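Irow Household Review, 11/11/21

**Sturkby window rod, black, with rounded end caps**

The Sturkby rod was supplied for review in September and was fitted at a window in the Phelan reading room. It is sold for light curtains and for airing thin cloth, and the assessment was limited to those two uses.

Installation requires two brackets and 8 screws, all of which are in the box. The printed instructions are clear, although the bracket template is small and had to be enlarged before use. The finish showed no scratches after 80 days. The rod did not bend under over 300 grams of evenly spread cloth, and the end caps stayed in place throughout.

Two shortcomings were noted. The surface is smooth, and thin fabric slides to one side unless it is straightened by hand. The brackets also set the rod close to the glass - a concern where windows open inward. The Cisen rod, tested under item 665, gives more clearance but is sold only in white.

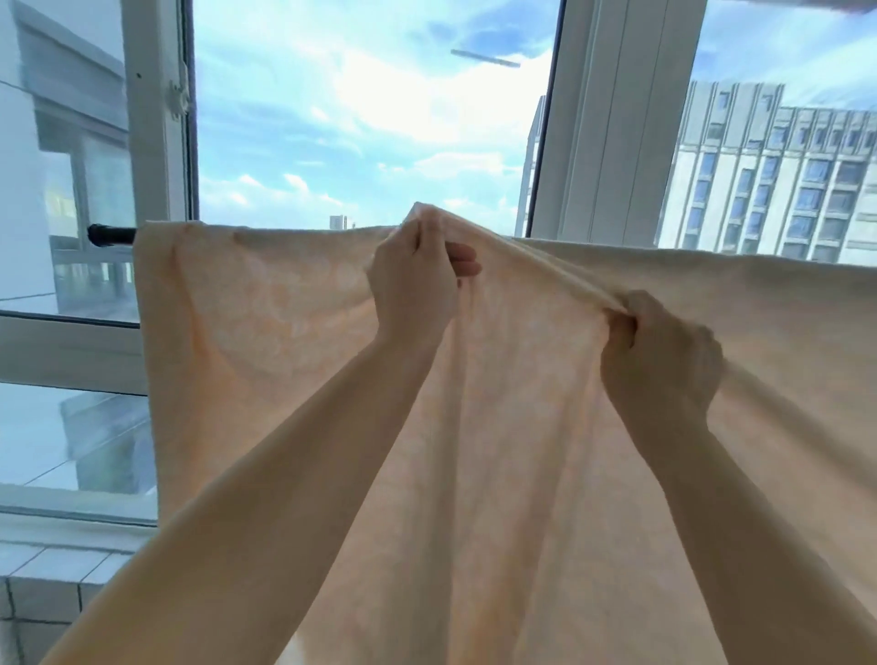

**Category: Window Fittings**

Light fabric in pale colors, such as peach and cream, lets a good deal of daylight through when hung at the window. Readers who want a darker room should choose a lined curtain and confirm its weight before purchase. A large sheet is best adjusted with both hands, a section at a time.

Rating: recommended for light use. Replacement end caps are sold separately.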